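Questions I Get About Watercolor (and My Slightly Messy Answers)

Last updated 8 March 2020

I started this page after my beginner evenings in Prornville, when I noticed I was typing the same emails over and over. If your question isn't in the list, write to me anyway, I like mail!

Do I need expensive paints to start?

No. I painted for years with a student set from the corner shop and some of those pictures are still up in my hallway. What I would say is buy fewer colors and better ones if you can. A warm and a cool of each primary, plus a burnt sienna (I'd be lost without burnt sienna), will take you a very long way.

What about paper?

Okay, paper is where I get bossy. Spend your money there. Thin paper buckles the minute you put a big wash on it, and then all your color runs into the valleys and you think you've done something wrong when you haven't. Get the heavy cotton kind, 140 pound. I cut big sheets into quarters – it works out cheaper and a small sheet is less scary.

Which brushes do you use?

Mostly one! It's a round size 8 from a little maker called Josier, and it comes to a nice point. I also have a flat for skies and a scruffy old thing for scrubbing out mistakes. I own 88 brushes in total, which is embarrassing, and you need maybe two.

How do I get those soft, wandering lines where one color bleeds into another?

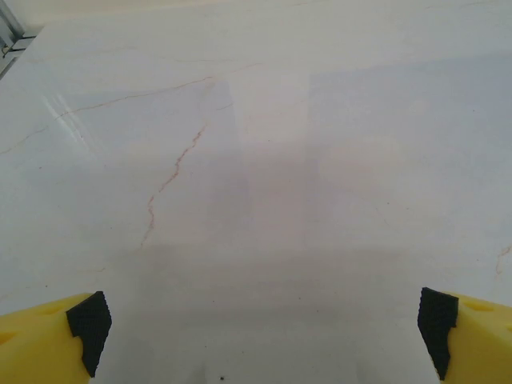

Wet-in-wet is mostly about timing, and I still get it wrong. Brush clean water over the paper and wait until the shine goes from puddly to satiny, then touch in your color with just the tip and leave it alone. (Leaving it alone is the hard bit.) If you want something to practice on, try marble, with those thin rusty veins running over off-white. Look at how one of them curves and fades out while another zigzags down, and let your brush wobble along the same way. Drop the line in while the paper is damp for a blurry vein, or wait a few more minutes for a crisper one. Do a whole page of them and don't worry about making a picture.

Why do my colors go muddy?

Usually too many pigments in one puddle, or dirty water. I keep two jars, one for rinsing and one for clean, and I mix them up at least once a session and swear. Try sticking to two colors per mix for a week and see how you go.

Can I fix a mistake?

Often, yes. Blot it right away with a paper towel, or let it dry fully and lift it with a damp brush. Staining blues hardly budge, so go easy with those.

Do you sell your paintings?

Sometimes, at the Sqalli market in November. I don't ship anything bigger than a postcard, sorry – I had one too many bent corners.

Can I use your lessons with my own group?

Please do! Just don't sell the handouts.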